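Marker library opens at the Felar Street art room

Kids and grown-ups who love to draw have a new reason to stop by the Felar Street art room this November: a marker library, where you can borrow a basketful of color and take it to any table in the building!

The idea came from Awuor Mfinanga, who teaches the after-school drawing class and put out a call for markers people had at home. Nearly 1,000 came in, from skinny pens to big chunky highlighters.

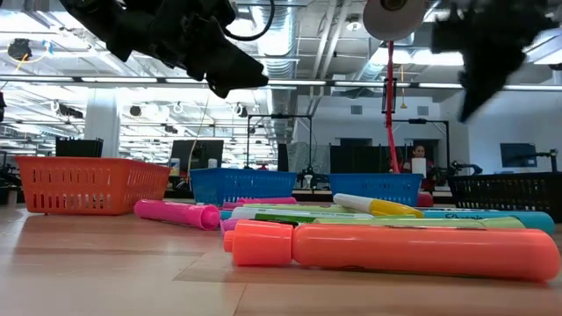
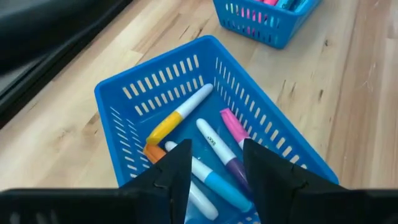
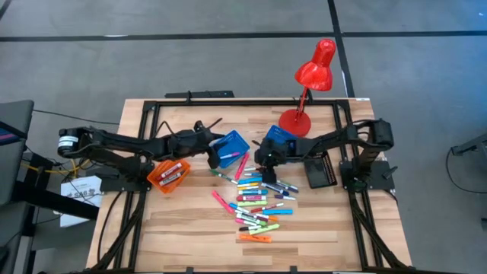

Markers, highlighters and baskets on the wooden tabletop at Felar Street.

Sorting is a big part of the fun. Everything gets a quick scribble test on scrap paper, and the keepers go into baskets for the shelves. "I had forgotten how many greens there are," said Mwanaisha Rugemalira, who helped with the first batch and is already planning a mural with her class.

Borrowing is free. Each visitor can sign out 2 baskets at a time, and the desk stays open until 7 in the evening. Washable markers for the youngest artists are kept on the low shelf by the door. More highlighters are very welcome, especially purple!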